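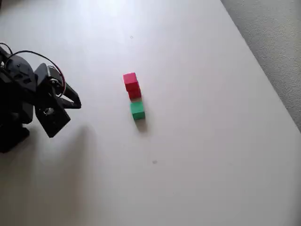 One parent told us last August that she had lived in Clundau for most of her life and never once sang in front of another person, and that after her first term with us she was singing in the kitchen with the window open. We hear such things from time to time and they make us very glad.

Home About us Courses Fees Find us Contact

About the Harawira Singing School

The Harawira Singing School teaches singing to adults and children in Clundau. We began with 2 teachers, one piano and a rented room above the bakery on Kerketti Street. Today we have our own house on the same street, and the piano has moved with us. It needs tuning more often than we would like.

We teach beginners first of all. Many people come to us and say they have no ear for music. In our experience this is very rare. Most of them were told so at school by somebody in a hurry, and they believed it for thirty years. In the first lessons we do not work on songs. We work on breathing, on listening and on finding one comfortable note, and from this note we go up and down slowly.

Lessons are given alone or in small groups. The children's groups meet after school and the adults come in the evening. There is also the Dukeo Choir, which is open to every student who has finished the first course. You do not need to read music to join it, but you will learn a little of it by standing next to people who can.

Our library has 1,449 printed scores. A large part was left to us by a church choir that closed, and so we own very much for four voices and not so much for two. Students can borrow scores for the length of a term. Please write only with soft pencil and remove your marks before you bring them back.

We give 2 concerts in the year, one in winter and one before the summer holiday. The hall in our house has 108 seats. Entrance is free for families of students. Nobody is obliged to sing alone in a concert, and many of our students prefer to stay in the back row of the choir, where they are very welcome.

The next open day is Saturday, 7th October. You can visit a lesson, speak with the teachers and try your voice if you wish. It is not necessary to register. The entrance is through the yard, and the bell on the street side does not work at the moment.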